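Plastic Bags at Home: Your Questions Answered

Friday, April 5, 2024
By Edmund Borkowska

Since we put up the page on sorting kitchen waste in January, most of the mail has been about one thing: the thin plastic bags that pile up under the sink. These are the questions that come in most often at the Oletthorpe Household Desk.

Can I put plastic bags in my curbside bin?

No. The curbside bins in Oletthorpe take bottles, tubs, jars, cans, paper and cardboard. Thin film wraps around the rollers at the sorting hall and the line has to be stopped while someone cuts it out. Take bags to one of the 4 drop-off points instead.

Where are the drop-off points?

The library lobby, the Wróbel grocery on Canal Street, the town hall side entrance, and the transfer station. The one at Wróbel fills up fast on weekends. If it is full, please don't leave bags on the floor next to it.

What counts as film?

Carrier bags, produce bags, bread bags, dry cleaning covers, and the outer wrap from toilet paper and paper towels. Pull on it with your thumbs. If it stretches, it is usually fine. If it crackles and tears straight across, like a chip bag or a candy wrapper, it goes in the trash.

Do the bags have to be clean?

They have to be empty and dry. Shake out the crumbs and take out the receipt. A bag that held raw meat should go in the trash. For a little flour or dirt from potatoes, wipe it with a dry cloth and leave it at that.

My bag got wet. How do I dry it?

Turn it inside out and hang it by one handle over a faucet or a cabinet knob. Overnight is enough in most kitchens. Don't put it on a radiator or near a burner.

How should I store them until I have enough to take in?

Flatten each bag on the table, press the air out toward the open end, fold it in thirds the long way, then roll it up from the bottom. A shoebox holds plenty of bags stored this way. If you don't care to fold, stuff them all into one larger bag and tie it loosely – the drop-off takes them either way. 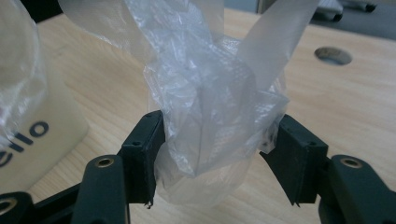
Clear bags and printed bags can go in together. We used to ask people to keep them apart, and some of the older signs still say so. The signs will be replaced when the next batch is printed.

Which bags are worth keeping for reuse?

Any bag with sound handles and no holes in the bottom corners. Use them to line a small wastebasket or to carry wet swimsuits. Very thin produce bags rarely last a second trip to the store.

What about bags marked compostable?

Keep them out of the film drop-off. Onance, the hauler, accepts them only in the food scraps cart.

How much film does the town collect?

Last year the drop-off points took in 1,971 pounds. The library accounted for 656 of that.

Are bags safe around small children?

Keep them out of reach, in a closed cabinet or on a high shelf. Tie a knot in any large bag before you put it in the trash.

Comments

Flultska_gardens: I was told at the library that bread bags aren't allowed because of the printing. Glad to see that they are. I had been throwing ours out.

M. in Oletthorpe: Folding works but it takes me forever. I went back to stuffing them in a big one.

Shota Koyama: Does bubble wrap count? The page doesn't say.

Edmund Borkowska: Yes, if you pop it flat and take the tape off. I'll add it to the list.

Contact the Household Desk | © 2024 Oletthorpe Household Desk | Back to top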